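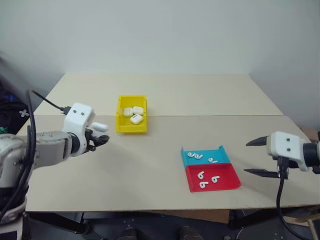 Bandeja amarilla para los estuches; bandeja azul y roja para los auriculares.

Sesión 13. Clasificar y emparejar piezas pequeñas: auriculares y estuches
Taller de organización de objetos, Wernden
Apuntes para quienes vinieron (y para quienes no pudieron venir)

Os paso mis notas más o menos en el orden en que las fui contando, con algún añadido de última hora. Ya sé que pasar una tarde entera hablando de estuches de auriculares suena a poco, ¡pero a mí me parece de lo mejor del curso! Son piezas pequeñas, blancas, resbaladizas y todas parecidas, justo lo que más se nos resiste en un cajón.

1. La mesa

Yo trabajo siempre sobre una superficie clara y lisa. Con el blanco sobre crema se ve regular, lo reconozco, y por eso me gusta tanto meter color en las bandejas: el amarillo, el azul y el rojo hacen de fondo y la pieza salta a la vista. Si en casa tenéis bandejas blancas, poned dentro una cartulina de color y listo.

La mesa puede tener una junta entre tableros (la nuestra la tiene, de lado a lado). No pasa nada, pero apoyad las bandejas antes de llenarlas y comprobad que no bailan.

2. Los recipientes

Para los estuches, uno abierto y de paredes bajas o inclinadas. Pueden ir amontonados, que para eso son redondeados y se cogen bien. Para los auriculares sueltos prefiero dos compartimentos pegados, cada uno de su color.
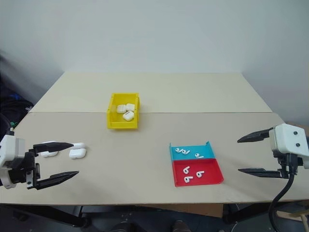
El reparto que propongo es sencillo: izquierdos en el azul, derechos en el rojo. Cada uno lleva normalmente su letra, pero es diminuta, así que mirad con buena luz y sin prisas. Si dudáis, probad la pieza en un estuche de su mismo modelo; si no asienta bien, seguramente va en el otro hueco. Y no los apiléis, que luego al coger uno os lleváis dos (me pasa cada vez).

3. Coger el estuche

Aquí vi muchas manos tensas en la sesión de marzo. El estuche se sujeta por la parte curva de arriba, sin apretar de más, y antes de moverlo buscáis con la vista la línea fina que separa la tapa de la base. Esa línea os dice dónde abre. Una vez localizada, lo giráis hacia vosotros y ya podéis levantar la tapa con la otra mano.

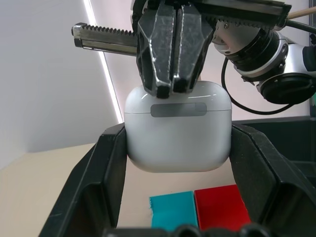 4. Para practicar en casa

Juntad todos los auriculares y estuches que tengáis y haced el ejercicio completo: separar, emparejar, guardar y cerrar. Anotad el tiempo de la primera vuelta y el de la tercera. El mío la primera vez fue de 19 minutos, con eso os lo digo todo.

Traed la hoja el próximo día, que empezamos por los cables.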